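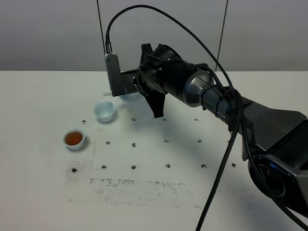
Why did I move the sourdough starter out of the airing cupboard? Too warm in there, it was peaking at breakfast time and flat by the time I got home.

Diary > Kitchen > January

6.40am. Up before the alarm. Starter has risen past the elastic band for the first time in ages. Smells of apples, bit of nail varnish underneath. Fed it, equal flour and water, stuck it on the shelf by the back door where the draught gets in. Ate toast standing up. The old loaf, the one like a doorstop. Fine with enough marmalade.

Bus late. Read three pages of the Plevus book and got cross with it again. He wants 24 hours in the fridge for everything, even rolls. Who has the fridge room? Mine is full of Mum's soup.

Lunchtime. Rang the mill at Prulton about the rye. They've put the small bags up and stopped doing the middling size, so it's tiny or a sack. Asked Davina Baird if she'd go halves on a sack. She says yes if I do the fetching. Said I would, now wondering where I'd keep half a sack of rye. Under the stairs? Mice, though.

5.15pm home. Starter domed nicely, dropped a spoonful in a glass and it floated. Mixed the dough while the potatoes were on. Flour everywhere. Went with 78 per cent water, which is wetter than last time and I regretted it at once, like trying to fold a jellyfish. Wet hands helped. Did the folds every half hour, forgot one because of the phone, did it late and hoped.

Forgot the salt!! Remembered at the second fold, squidged it in with a splash of water. Dough went all stringy and horrible then came back together after 20 minutes under a tea towel. Must write SALT on the cupboard door.

9pm. Weighed the whole lot before shaping, 1081 grams, so one big one and a titchy one for next door. The big one's in the Lencho basket, well floured with rice flour this time. The small one is in a cereal bowl with a cloth. Both in the fridge, soup moved to teh bottom shelf. So I'm doing what the book says after all.

Things to get: rice flour, baking paper, new blade for the Skirnex scorer (the old one drags). Oven glove with no hole in it. Stamps.

Bake before work if I can get up. Oven on at six. Bed now, hands like sandpaper, hand cream is upstiars somewhere.

5 comments | 12 shares

Contact | Copyright Davina Baird and friends, kitchen diaries | Back to top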